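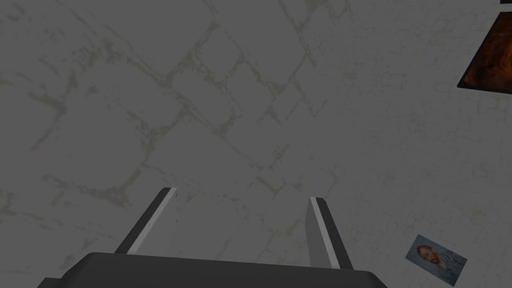
What is the club's sim task for the first round?
Move the small picture card to the marked spot in the Direll simulator, using the wrist camera only, then open the gripper and back off.

Posted by mguimaraes in Student Robotics > Maledcombe Club Projects

Rules are the same as in August. You get 2000 steps per run. The arm has to be clear of the card at the end or the run doesn't count. Post your scores in this thread and put your branch name with them.
Marlene

tufa_thoa
Is it 2000 steps including the reset move? Our reset eats a lot of them and I'd like to know before we tune anything.

mguimaraes
Including reset. The counter starts when the sim starts.

gilang_w
Then I want to complain again about the reset. The default home pose is way too high and everyone loses time coming down. Can we change it for all teams?

mguimaraes
You can change it in your own config. I'm not changing the default in the middle of a round.

rseixas
Team Tufa, first result. We got 2 out of 6 runs. The misses were all the same thing, the fingers came down beside the card and closed on nothing. Branch is tufa-wrist-b.

Our detector looks for edges first and then for color. I think the edge part is the problem. The floor texture has all those veins in it and they make corners everywhere. I turned the edge threshold up and then it lost the card's white border too.
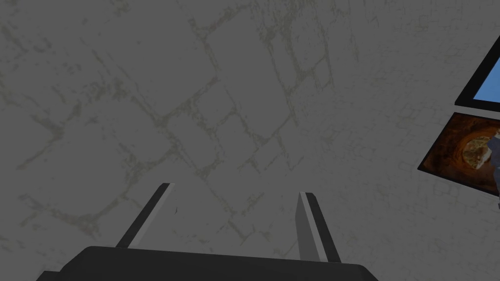 So for the next try I'm going to drop edges and search by color first, then fit a rectangle to whatever is left. The ground is mostly gray with those olive lines, so a saturation cutoff should remove a good part of it. I haven't picked the number yet. If someone already has one that works, please post it.

gilang_w
Color alone will get you the wrong picture. The card isn't the only thing with color in it. You need a size check after the color step.

rseixas
Rectangle fit gives me size. I didn't write that out but it's in there.

gilang_w
Size in pixels or real size? If it's pixels it changes every time the arm moves.

rseixas
Pixels for now. Fair point. I can get the camera height from the joint angles and scale it.

vpaiva
I'd go the other way and ask for a plain floor. We have students in this club who started programming this term. They should be learning how to plan a grasp, and they're spending every evening on thresholds. At Clelarholm the beginners get a flat gray table and the textured one comes later.

tufa_thoa
I don't agree. I'm one of the people who started this term and the floor is the part I learned the most from. On a plain table our first script would have passed and we would have stopped there.

vpaiva
That's good for you, but two people on my team have quit coming.

mguimaraes
The floor stays for this round. Vanderleia, I can put up a plain version as a practice map. It won't count for score.

vpaiva
A practice map would help. Thank you. Can it have the same card size, so they can move their grasp code over without changes?

mguimaraes
Same card, same gripper, same camera. Only the texture is different.

gilang_w
And the home pose?

mguimaraes
Your own config, Gilang.

tufa_thoa
Raíssa, I pushed the height scaling to tufa-wrist-b. The sign on the wrist joint was flipped in the old file, so pull before you run anything – it may be part of why the fingers landed to the side.

rseixas
Pulled. Running the set again tonight and I'll post the score under this.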